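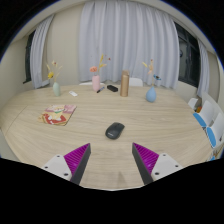
Clearing the Table Is Still the Hard Part

Home & Work > Technology > Long Reads

Latest Features Kitchen Garage Letters Subscribe

FEATURE

My mother had a rule that the dining table had to be clear by six, and I broke it nearly every night of my childhood. I thought of her often this October, when I went to see what a machine makes of that same job. I had expected, I'll admit, something grander than a table with a computer mouse, a picture book and a remote control on it, plus a few little vases of dried flowers. But if you've ever lived with other people you know that this is exactly what housework looks like, and if a robot can't manage it then I'm not sure what we're all getting so excited about.

Gobnait Moriarty runs the household program at Loteck, and she is a patient person, which must help. She came to it from the shop floor. Her first real job was at Rafferty, a parts maker where one arm did nothing all day but move brackets from a bin to a tray, 1249 of them on a good shift, and hardly ever dropped one. "Everybody's uncle saw that arm and asked me when it would be doing the dishes," she told me. "That was a long time ago, and I still don't have a date for him."

The trouble, as she explained it over a very large pot of tea, is that a bracket is always a bracket. It comes in the same way up, it weighs the same, and you can bolt the bin to the floor. A mouse is smooth and rounded and likes to skate away when you pinch it. A book lying flat gives two fingers almost nothing to get hold of – you and I slide it to the edge without thinking, or get a fingernail under the cover (try it with your hands in oven mitts and you'll feel some sympathy for the machine). And then there are dried flowers, which will shed if you so much as look at them.

Her team's software, called Cadar, has learned a good deal all the same. On the afternoon I spent there it was given 40 tries at putting away single small things, and it finished 31 of them. Remotes went well. Pens went well too, once it stopped picking them up by the very tip. Books were a struggle, and I found myself leaning forward in my chair and holding my breath like a parent at a school play!

Then Moriarty asked it for the vases, and it took 3 minutes to move one of them the length of my forearm. Nothing broke. I would have done all of them in that time, and wiped underneath.

There are people who think the answer is to make the house more like the factory. Flellance, a smaller outfit with 2 apartments fitted out for testing, wants shelves with marked spots and cups with handles a gripper can trust. I can see the sense in it, and I can also see my family ignoring the marked spots inside a week. Moriarty would like the machine to do the adjusting, even if it takes longer, and she thinks laundry folding and table clearing will come to ordinary homes well before anything like cooking does.

I asked what she has at home herself. A dishwasher, she said, and a teenager, and she's still working on getting the second one to load the first.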